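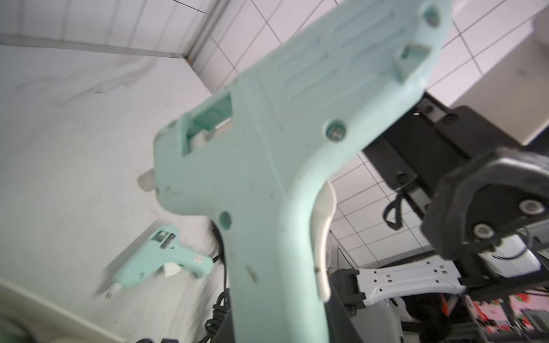 Steltov Bench Automation Review Group
Minutes of the meeting held 29/04/2026
Bidbridge office, large table

In the chair: Muthu Thampi
Also present: purchasing, assembly, bench engineering, and safety (who arrived during item 2 and asked that item 1 be read back to them)
Apologies: Thepsuriya branch, whose connection dropped during the greeting and did not return

1. Minutes of the last meeting

Approved with one correction. Where the minutes said assembly was "delighted" with the Preltow trial, assembly asked for this to read "willing to continue." Corrected.

2. Preltow arm kit: report from the bench

Bench engineering reported on the trial of the Preltow kit, which the group has on loan until the end of May. The kit is one arm, one gripper, a wrist camera and the teaching software. The trial task is still pick and place of hand tools, with the mint-green hot glue guns as the main test object.

Purchasing asked why glue guns. Engineering replied that they are awkward. They have a handle, a trigger, a nozzle and a cord, and the weight is never where the arm expects it. Purchasing asked if something less awkward could be used. Engineering said the blocks that came with the kit were less awkward and that the arm was excellent at blocks, as is everyone.

The last logged set was 50 attempts at lifting one gun and placing it in a tray. The arm completed 15 of them without help. Preltow's sales contact has described this as an encouraging baseline. The chair asked what a discouraging baseline would look like and engineering took this as a rhetorical question.

Most of the failures were down to the cord. The arm plans for the gun and treats the cord as somebody else's problem, so it either snags on the bench or swings the gun off line on the way up. Engineering has tried coiling the cord, which helped, and taping it, which helped more but which assembly said did not count. Discussion followed. It was agreed that taping does not count.

The wrist camera was judged the best part of the kit. It gives a close view of the tool in hand, down to the screw holes in the casing, and has already settled two arguments about where the grip slipped. Safety asked if the guns are ever plugged in during trials. They are not. Safety asked for this to be minuted. It is minuted.

3. Two guns on the bench

Assembly would like the arm to sort the larger gun from the smaller one, as this is closer to what they would want it for. Both guns are the same mint green with a white or whitish trigger, and the software's color matching has therefore been of limited use. Engineering suggested teaching it by outline. The Preltow manual covers this in a chapter that refers the reader to a later chapter, which has not been written.

Purchasing offered to buy a gun in another color. Assembly said that in real life nobody would buy them a gun in another color. The chair ruled that the guns stay as they are.

4. Cost

Purchasing presented the quote. The support plan is 1329 per quarter, on top of the kit itself, and covers remote help, software updates and up to 10 hours of training. It does not cover gripper pads, which wear out. Engineering confirmed that they wear out.

There was some feeling that the group should not pay for a support plan in order to be told to reboot the controller – this being the advice received on each call so far. In fairness to Preltow, it was recorded that rebooting the controller has worked every time.

The chair asked whether the kit would save anyone any time. Assembly said not yet. Engineering said not yet, with a different emphasis.

5. Decision

The group will not buy at this stage and will not send the kit back either. The trial continues to the end of the loan, with the two-gun sorting task added and no tape. Purchasing will ask for the support plan to be priced by the call.

6. Actions

Engineering: run a further 50 attempts with the cord left as it falls, and log each failure by cause. "Sulked" is no longer an accepted cause.
Purchasing: revised support quote, and a price for spare pads.
Assembly: write down what counts as success for the sorting task before it is run, and not after.
Safety: review the emergency stop position, which is currently behind the person most likely to need it.
Chair: send Thepsuriya these minutes, and a phone number.

7. Any other business

Assembly asked for one glue gun back, as they have gluing to do. Deferred to the next meeting.

Next meeting: May, on a day when the large table is free.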